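4.2 エンドエフェクタ先端形状の比較

本節では、卓上の積み木操作課題を用いて、先端部の異なる2種類のエンドエフェクタを比較した結果を述べる。一方はGalindo、他方はGrelleyと呼ぶ。いずれもアーム先端に取り付ける棒状の工具で、Galindoは先端が平坦、Grelleyは先端に丸みをもつ。アーム本体、制御器、手先速度の上限は両条件で共通とし、制御器にはGrumthorpeで開発されたSkatentを用いた。Skatentの設定値は付録Bに示す。

課題は、言語指示で指定された積み木を、指定された相手の積み木に接するまで板上で押し動かすことである。指示は「赤い円柱を緑の星へ」のように色と形の組で与える。色だけでは対象が一意に定まらない場合があるため、色と形の両方を認識する必要がある。各試行の開始時に積み木の配置を変更し、すでに接している組は指示の対象から除外した。ただし、対象以外の積み木どうしの接触は許容した。複数の積み木が密集した配置は先端形状の影響が表れやすく、意図的に残している。

試行は2022年6月22日までに終了し、有効試行は合計527であった。通信の途絶により途中で打ち切った試行は、この数に含めていない。1試行あたりの制御ステップ数は最大400とし、上限に達した時点で未達成のものは失敗とした。達成の判定は、記録された映像を著者のうち2名が独立に確認して行い、判定が分かれた場合は協議で決定した。配置の一例を図3に示す。 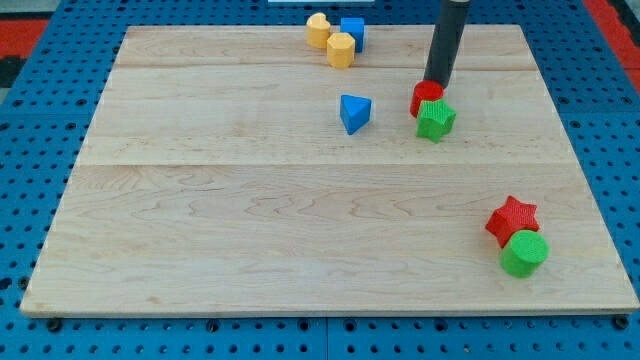 図3 試行中の作業面。工具の先端付近に赤い円柱と緑の星形がある。

図3のように円柱と星形が接している場合、両条件の挙動には明確な差がみられた。Galindoでは、円柱の側面に先端の縁が当たると接触点が安定し、押す方向を保ったまま直線的に移動させることができた。一方、星形の凹部に先端が入ると、工具を離す際に積み木が引きずられて向きが変わることがあった。Grelleyではこの引きずりは少なかったが、円柱を押す際に先端が側面に沿って滑り、押し直しが増える傾向があった。押し直しの間隔は操作の後半ほど短くなり、ステップ数の上限に達する失敗の主な要因となった。

三角柱と六角柱については、平らな面を押した場合に限れば、条件間の差は小さかった。角を押した場合はどちらの条件でも回転が生じた。Skatentは対象の重心位置のみを目標に用いており、姿勢を直接には制御していない。そのため、回転によって隣の積み木を巻き込むと、次の目標位置の計算が乱れる。この問題は先端形状の変更だけでは解消しない。

カメラの設置条件についても補足しておく。本実験では板を斜め上から見下ろす単一の視点を用いた。この視点では、手前の積み木が奥の積み木の下部を隠しやすい。図3の右手前でも、緑の円柱が赤い星形の下部に重なって写っている。こうした重なりがある配置では、奥側の積み木の位置推定が手前側へ偏る例が確認された。4月の予備実験では真上からの視点も検討したが、アーム自体による遮蔽が大きく、採用を見送った。

先端の取り付け角についても、工具を傾けた状態と鉛直に近い状態の両方を試した。傾けた状態では先端と板の距離の調整が難しく、低すぎると板の継ぎ目を越える際に振動が生じた。以降の実験では、継ぎ目をまたぐ経路に限って手先の高さをわずかに上げている。この補正は両条件に同じ値で適用した。

以上の結果から、次節の長時間実験ではGalindoを標準の工具とし、星形を対象に含む指示に対しては、離脱時に押した方向と逆向きへ一度後退する動作を加えた。後退動作の実装はNavarrete、映像の判定手順の整備はNisbetが担当した。後退距離を変えた場合の比較は5.1節で扱う。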